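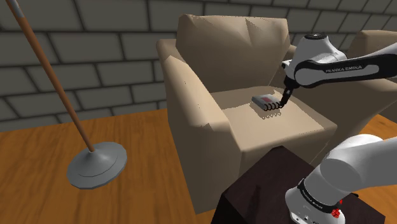

*Notebook pick from an armchair seat, in simulation. Picture free to use with this release, credit Furel.*

**FOR RELEASE 2021-01-03**

# Furel puts out good practice rules for robot arms handling things in the home

**Eskola** – Furel, the working group on household robot arms, has published its first set of good practice rules for people who test arms on everyday objects. Free to download from today. 28 pages, plain language, no membership needed.

The rules cover picking up, carrying and putting down small things in rooms with furniture in them. Notebooks on chairs, cups on shelves, a jumper on the arm of a sofa. They apply to work done in simulation and to work done with a real arm, and they say clearly which of the two a result must come from before a team can make a given claim about it.

That last point took most of last year to agree. More on it further down.

## What's in it

Part A is about the room. Every test report must say what the arm is mounted on, how high the mounting is, and what furniture stands within reach of the arm at full stretch. Lamps count. So do second chairs, low tables, curtains. If a thing can be hit it goes in the report, even when the task never goes near it.

Part B is about the object. What it is, where it lies, which way round. For soft surfaces such as seat cushions the report must give how the cushion was modelled – stiff, springy or left as a solid block. Many test rooms treat a cushion as a solid block and say nothing. Under the new rules that's still allowed but it has to be written down.

Part C is about the grasp itself. The planned contact point is named in words a reader can follow: the spine, the rim, the handle, the spiral binding. "Grasped sucessfully" on its own is no longer enough. A report should say where the fingers were meant to close, where they did close, and what was counted as a hold.

Part D is stopping. Who can stop the arm, how, and from where in the room. In simulation, what ends a run and whether a run ended that way is kept or thrown out.

Part E is claims. Short, and the part we'd ask journalists to read first.

## The rule on claims

A result from simulation must be called a result from simulation. In the title or the first paragraph, and again next to any figure. A team can't write "our arm picks up notebooks from armchairs" on the strength of rendered runs alone. It can write "in simulation, our arm picks up notebooks from armchairs".

Pictures come under the same rule. Any rendered picture sent out with a report or a release carries the word in its caption.

"We had long arguments over one word in a caption," said Anneli Pitkänen, chair of the Furel group. "Some members thought it was fussy. But people outside the field look at a picture of an arm in a living room and they take it that there is a living room. Fair enough, I would too."

Numbers have a floor. For any success rate quoted to the public the rules ask for at least 1000 simulated runs with the object's position changed between them, or 80 runs on a real arm. Fewer is fine for internal use. Fewer is fine in public too, if the team gives the plain count and no percentage.

## Why notebooks

The group picked a few reference tasks so that members could compare like with like. The notebook on the chair is reference task 2 and has already caused more letters than the rest put together.

It's a flat object on a soft surface, with an armrest in the way on one side and a tall back cushion behind. The binding offers the fingers something to close on, but wire coils are thin and the modelled version of a coil often behaves nothing like the real one. In some simulators the fingers pass partly into it before the contact is counted. In others the notebook jumps. A report under Part C has to say how the coils were modelled, and whether the fingers were allowed to overlap the object at all.

Abdelkrim Benkirane leads testing at Kornach, one of the firms that tried the draft in December. His team ran the notebook task under its old report form first and then under the new one.

"Same runs, same arm model, same chair. The old form gave us one number. With the new form we found a good share of our holds were on the cover and only brushing the binding, and we'd been calling all of them binding grasps. Bit embarassing. We have changed our figures and told our customers."

Kornach will use the rules for all home handling work from now on.

## Near misses

The draft had nothing on near misses. The final version does, after comments from Getard, who build test rooms and lend them out by the week.

A near miss is any moment when any part of the arm, including the links and the elbow, comes closer to furniture than the distance the team set before the run. Fingers are left out when they're on the way to the object. Links aren't. The group's view is that people watch the fingers and forget the rest of the arm, which is bigger and swings wider.

Near misses must be logged and given next to the success rate. No pass mark. A team may report as many as it likes so long as it reports them.

"I was asked if we would set a limit and the answer is no, not in this version," said Raili Halonen of Getard, who drafted the section. "First we want to see what people write down. Ask me again when we've read a year's worth."

## What the rules don't do

They're not law and not a safety standard. A team that follows them still has to meet whatever safety law applies where it works, and the arm maker's own instructions come first. Furel doesn't certify arms, grippers, simulators or rooms. There's no badge. Please don't write that a product is "Furel approved", there is no such thing.

They don't cover lifting people, feeding, anything hot, or anything sharp. A separate paper on kitchens is planned but has no date.

Arms on wheels are also left out for now. The whole document assumes a fixed mounting – a table, a pedestal, a frame bolted to the floor. Moving bases need their own Part A and the group ran out of time.

## For teams who want to start

The report form is at the back of the document. It can be filled in by hand. Ida Oltmanns, who edited the text, tested it on people new to the work and says most of them got through it in one sitting.

"Fill in Part A before you switch anything on or load anything," she said. "If you leave the room until last you'll write down the room you remember. There's a box for a sketch. Use it, a bad sketch is fine."

Old reports don't need redoing. If an old figure is quoted again in public it should be marked "before Furel rules" or be run again.

Members have almost 28 weeks to move over to the new form. Non-members can take it up when they like, or never.

## Comments and changes

Comments on the published text are open to anyone. Say which part and which line. Comments with a filled-in form attached will be read first, and the group would especially like to recieve forms where something went wrong.

Tyyne Harju keeps the list of changes and will post it with each new version. Two small ones already since the text was closed: the word "clutter" in Part A is now "loose objects", and the drawing of a gripper in Part C had its fingers labelled the wrong way round. Fixed in the download. Paper copies sent out before the holidays still have the old drawing, sorry.

## Notes to editors

- Full title: *Good Practice for Testing Robot Arms on Household Objects*, version 1.
- Published by the Furel working group, Eskola. Members include Kornach and Getard.
- English and Finnish texts are out now. If they differ the English one stands.
- Anneli Pitkänen and Ida Oltmanns can be interviewed in either language. Abdelkrim Benkirane in English or French.
- If you run the picture please keep the words "in simulation" in your caption.
- Requests for interviews and paper copies to Tyyne Harju at the Furel office, Eskola. Office is shut today, Sunday – messages will be answered from tomorrow morning.

ENDS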